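Projektbericht: Möbelgriffe und Schranktüren in kleinen Mietwohnungen

Modul Wohnen und Gestaltung, 2. Semester

1. Fragestellung

In unserem Projekt haben wir untersucht, wie Menschen in kleinen Wohnungen ihre Schränke benutzen. Die Idee kam aus dem eigenen Alltag im Wohnheim Morcombe. Dort ist zwischen Bett und Schrank so wenig Platz, dass man die Tür oft nur halb öffnen kann. Wir wollten wissen, ob das auch in anderen Häusern so ist und welche Lösungen die Bewohner selbst finden.

2. Vorgehen

Wir haben einen Fragebogen an 2599 Haushalte in den Siedlungen Matos und Gisport verteilt. Zurück kamen 678 Bögen, davon waren 585 vollständig ausgefüllt. Nur diese haben wir ausgewertet. Der Fragebogen hatte zwei Seiten und wurde im Dezember eingesammelt. Eine Schwierigkeit war die Sprache: Das Wort «Beschlag» haben viele Personen nicht verstanden, und wir mussten es in der zweiten Fassung durch «Griff und Scharnier» ersetzen.
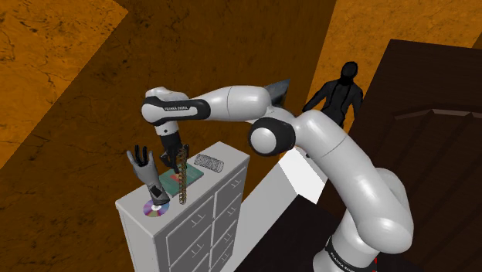
Abb. 1: Weißer Schrank, Simulation

3. Ergebnisse

Die meisten Befragten sind mit der Größe ihrer Schränke zufrieden, aber mit den Türen nicht. Am häufigsten wurde genannt, dass die Tür gegen ein anderes Möbel stößt. In Gisport haben mehrere Haushalte die Türen ganz abgenommen und durch einen Vorhang ersetzt. In Matos, wo die Zimmer etwas breiter sind, kommt das kaum vor. Ältere Personen wünschen sich größere Griffe, die man auch mit schwacher Hand fassen kann.

4. Diskussion

Unsere Ergebnisse gelten nur für zwei Siedlungen. Außerdem haben wahrscheinlich vor allem solche Personen geantwortet, die sich über ihre Möbel ärgern. Die Schreinerei Bodell hat uns erklärt, dass Schiebetüren mehr Tiefe im Schrank brauchen. Diesen Punkt haben wir am Anfang nicht bedacht, und deshalb fehlt im Fragebogen eine Frage nach der Schranktiefe.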